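From: Jennylyn Soriano
Date: March 25, 2025
Subject: Re: Anniversary dinner ideas near Heltier?

Hi all,

Oh, I'm so glad somebody asked this! My husband and I have been working our way through the restaurants along the Heltier waterfront for years, and I have opinions. Quoting the original so people on the digest can follow along:

> Our anniversary is coming up in April and we'd like a really
> nice dinner out, just the two of us, without driving all the
> way into the city. We haven't been anywhere fancy since our
> son was born. He eats early and the sitter can stay until 11.
> I don't eat shellfish, my wife eats everything. We like quiet
> places where you can hear each other talk. Budget is flexible
> but I'd prefer not to need a loan. Any favorites? Also, do
> people still dress up for these things?

First choice, and it isn't close: Malabanan. It's the narrow place on the corner past the old ferry office, with the green awning (easy to miss if you're coming from the parking lot side, so walk down the hill). They do a set dinner for two on weeknights, and you get to pick the main. We had the braised short rib with coconut greens last time and I'm still talking about it. The bread comes with a burnt-honey butter that I would happily eat with a spoon. Tell them about the shellfish when you book - the fish soup starts with a shrimp stock, but they'll swap in the squash soup and it's every bit as good.

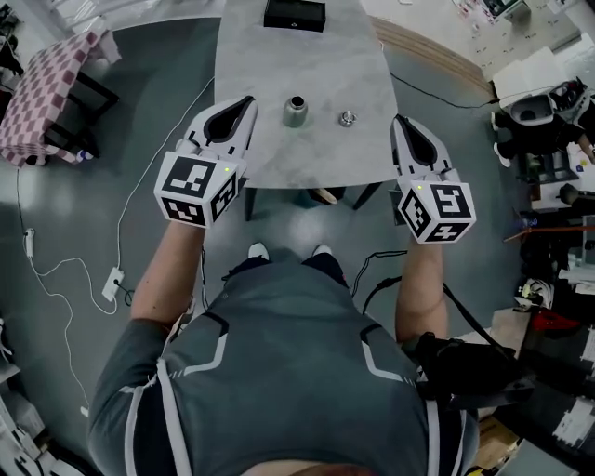 Ask for one of the tables along the back wall. The front gets a draft every time the door opens, and you'll be listening to whoever is waiting for a seat. In the back you can talk at a normal volume all night, and the lamps are low enough to feel romantic while still letting you read the menu. I think there are 19 tables in all, so it does fill up.

If you want something livelier, try Tinik. It's grilled everything, with an open kitchen, and the sour plum chicken is wonderful. The music gets turned up later in the evening though, so go early if talking is the point. They have a little upstairs room with 21 seats that stays calmer, but it's sometimes taken for private parties. Worth a phone call! Shellfish is all over that menu and it all goes on the same grill, so depending on how strict you need to be, it might be one for your wife and her friends.

Then dessert. Please don't fill up on dinner wherever you go, because Flollo is a short walk down the boardwalk and the pistachio cake is the best thing in town. They pour tiny glasses of sweet wine to go with it, and if the evening is mild you can sit outside and watch the boats come in. My husband proposed on that stretch of boardwalk, so I may be a little biased, but the cake doesn't need my help. They close the kitchen earlier than the sign says, so I'd get there with some time to spare. You'd still be home well before the sitter has to leave.
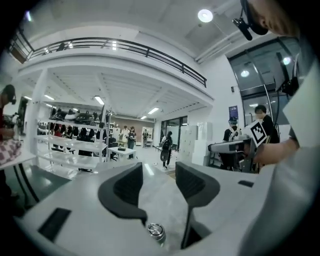

How far ahead do you need to book at Malabanan for an April date?

Two weeks is comfortable for a weeknight, and I'd make it three if you have your heart set on the back wall. Call in the afternoon before dinner service starts and you'll get a person on the phone who will write your table request in the book.

As for dressing up, go for it! You'll see everything from jeans to full suits at Malabanan and you won't feel out of place in either. I wore my long blue dress and flat shoes, and I was very happy about the shoes on that hill.

One more thought on parking. The lot by the ferry office is free after six, but the machine will still cheerfully take your money, so read the sign first.

Let us all know where you end up and what you ordered. And if anyone has tried the new spring menu at Tinik, please write in - I want to hear about the desserts especially.

Happy anniversary to you both!

Jennylyn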